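Fabrice Poulain had been talking for a while before I got to ask who would pay for this. He runs the demonstrations at Flilline, and the open day on Monday was his idea.

"Everyone asks that first," he said. I had asked it third.

The firm says its two-armed machine, the Varden, will tidy small items in care homes and hotel rooms. Poulain gave me a success rate of 78 out of 100 pickups. I wanted to know who picked the objects. "We did," he said. "But we want it to reach 80 before Palport takes one."

Two points did not sound like much to wait for. He disagreed, and said the last few are the slow ones – he has spent 40 days on grip alone.

And when it drops something in a bedroom, with a guest asleep? "Then it stops and calls a person." So the hotel still needs the person. "For now, yes."

He was more open about the tape on the table. Outside the rectangle, he told me, he makes no promises. I asked whether hotel rooms come with tape. He laughed, and said Bailly, the other firm on his list, had put it less politely.

I would like to see it again in October, with things from my own pockets.
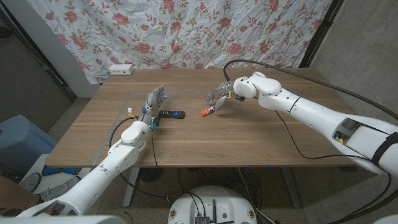
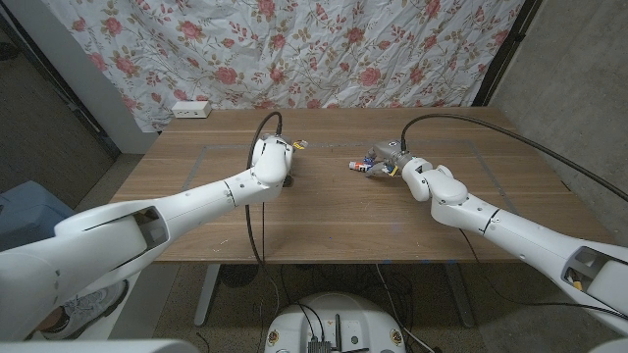

Both arms at work over the taped table at the Flilline open day.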